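In Praise of the Plain Old Table

My friend Usa Srithong has eaten breakfast at the same table for 21 years, and I've grown rather fond of it myself (I have certainly spilt enough tea on it!). We do our best talking there, usually long after the plates have gone, and I've come to think a home needs one good surface far more than it needs a smart sofa or a telly the size of a door.

Mine is nothing special, but it has seen homework, tax forms and one very long quarrel about Drusico paint, and I wouldn't swap it for anything in the shops.

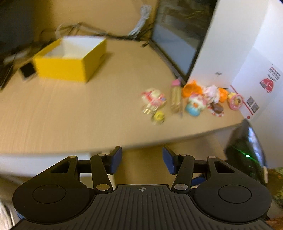
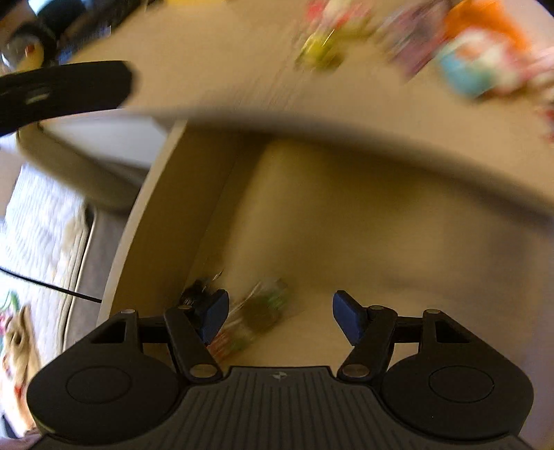
A light tan tabletop comes into both.

Leave it a bit untidy

I know people who clear theirs every night, and good luck to them, but I like to come down and find yesterday's crossword waiting. Wayne Horrocks once told me a bare table made him feel he ought to be leaving, and I do see what he means.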